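Search this site
Home | Reviews | Workshops | Events | About
Print this page | E-mail this to a friend

Open Day at Otari: the Bin-Picking Cell

I went to the Otari open day in March mostly for the free coffee and came home wanting a robot arm, so consider this review a little starry-eyed. The thing that got me was the bin-picking cell, run by Birutė Venckus and Bogdan Jakubowski. You put a mess of stuff in a metal bin, the arm looks for something it can grab, and off it goes. We were allowed to stand by it for as long as we liked (behind the tape!) and I stayed through 3 sessions.

First impression: it's a big arm for such small things. I had expected something desk-sized. Watching a machine that heavy slow down and ease its fingers toward a squeeze bottle is wonderful, and a bit nerve-racking too. Birutė said the bottle is her favorite test because it rolls, and the cloth is Bogdan's because it never lies the same way twice. 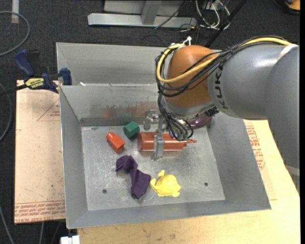 The KUKA arm over the bottle, with blocks, a cloth and a yellow toy sharing the bin.

Of the picks I watched, the blocks were the easy ones. The cloth went up on the first try every time, which surprised me – I'd have bet on it being the hard one. The bottle slipped away twice and then got nudged against the wall of the bin, where the gripper could finally get hold of it. People clapped. The soft toys got a cheer of their own from the kids in front.

I liked how plain the setup is. The bin is held with an ordinary bar clamp, the cables are simply bundled along the arm, and you can see how everything goes together. Bogdan told us they log 2,000 grasps between gripper checks, and he was happy to talk about the failed ones, too.

My gripes are small. The talk beforehand ran long, and from the back row you can't see into the bin at all. A screen would fix it. The room holds 80 and it felt like more.

Tickets are free, but the hands-on afternoon with the smaller Wimby gripper kit needs booking. The kit sells for 595 and I haven't decided yet. Celina Wilczyńska at the front desk keeps the list for the next one, and mornings are quieter.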